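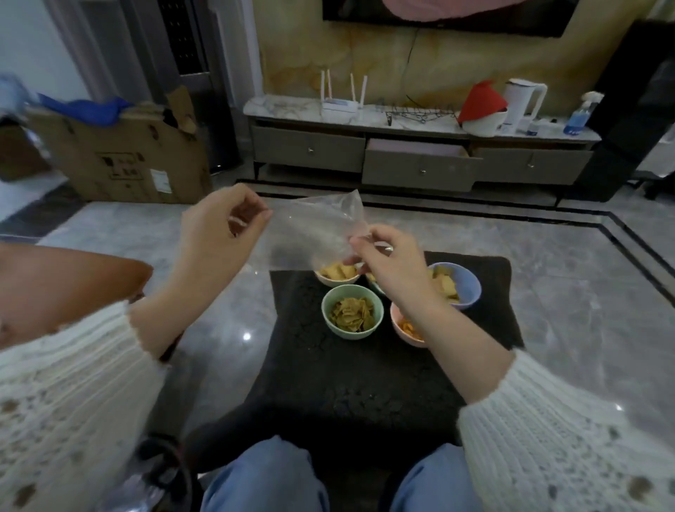

Student Projects / Home and Hospitality

Snack Night: Can a Footstool Replace the Coffee Table?
Lucrezia Sorrentino and Viola Colombo

Our project started with a really small annoyance. The student apartments at Kusstead come with a couch and no coffee table, so every movie night ends with chip bags sliding off somebody's lap. We wanted to find out if the seat everyone already has could do the job, and we had so much fun with this one!

We used a square black cushioned seat pulled right up to the knees of the person sitting down. On it went five small bowls in pink, lavender-blue, mint green and paler colors, each one with chips or some other snack in it. The crinkly greenish-tan chips got the mint bowl at the front, and the orange-red snack pieces went front right in the pink one. We love how it looks with the black fabric behind the colors (Viola wants it for her own place now).

Setting up

We tried two ways of filling. In the first, the bowls were filled in the kitchen and carried over, which took several trips and lost a few chips on the rug. In the second, the empty bowls were set out first and filled from the bags while sitting down. We liked the second way much better, though a clear plastic bag goes limp as it empties and you need both hands to hold it open. Grab it by the upper edges, one side in each hand.

What we spent

Our budget was 29 dollars, all of it for snacks. The bowls came from Lucrezia's kitchen.

What we learned

Keep the bowls close together. A soft seat dips when someone leans on it, and a bowl near the edge tips first. Small bowls were great for this, and we filled ours again halfway through the movie. Drinks are still a problem! A cushion is no place for an open cup, so we stuck to bottles with caps.

Next time we want to try the same setup with a flat tray under the bowls, and with dips, which we were too nervous to attempt on fabric in December.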